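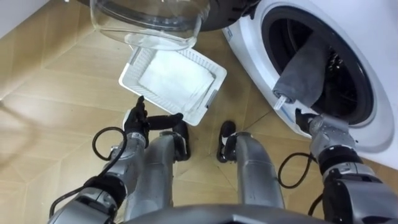

3.2 Cable routing and hand checks

The laundry tasks put more wear on the arm cables than any other job in the study. Both arms have to reach low and forward, and the elbows stay bent for long stretches. On the first build the hand cables were tied flat to the forearm. They pulled tight whenever an arm reached for the drum, and one connector on the right side failed in May after 188 task runs. Bahman Kazemi rerouted both cables as free loops, with ties only at the ends. The loops take up more room beside the arms and can catch on a door, so the planner treats them as part of the arm – a margin of 90 mm is added to the forearm on the cable side.

The two sides do different work. The left hand mostly supports light, flat parts from below, and its finger joints see little load. The right side works at the drum opening, where it presses on the gasket and handles heavier cloth. We therefore check the right side after each block of runs and the left side once a day.
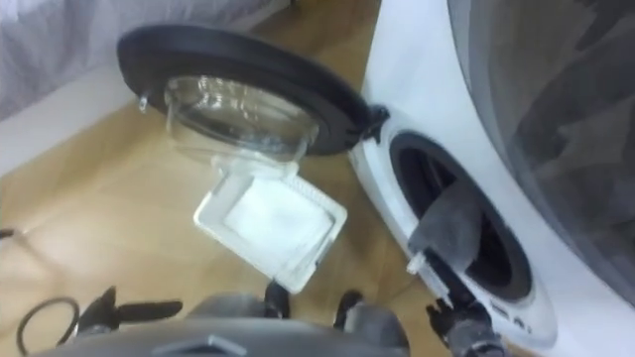 A check starts with the arms parked and the motors off. The fingers are wiped with a dry cloth and lint is picked out of the joints with a plastic probe. Each finger is then moved by hand through its full range. If a joint feels rough, the finger is taken off and replaced, and the old one goes back to the bench for cleaning. Cable ties are looked at last, and any tie that has slipped is cut and put on again at the marked position.

After a finger is replaced, the zero position has to be set again. This was first done by eye. From 7 Jan 2020 we used a small printed jig designed by Nasrin Najafi, which holds the fingers closed while the encoder values are stored. The log covers 703 task runs, 182 of them before the cables were rerouted on the left arm, where the change was made later. No connector has failed on either side with the loops in place.

Figure 4. Robot at the front-loading machine with the door open.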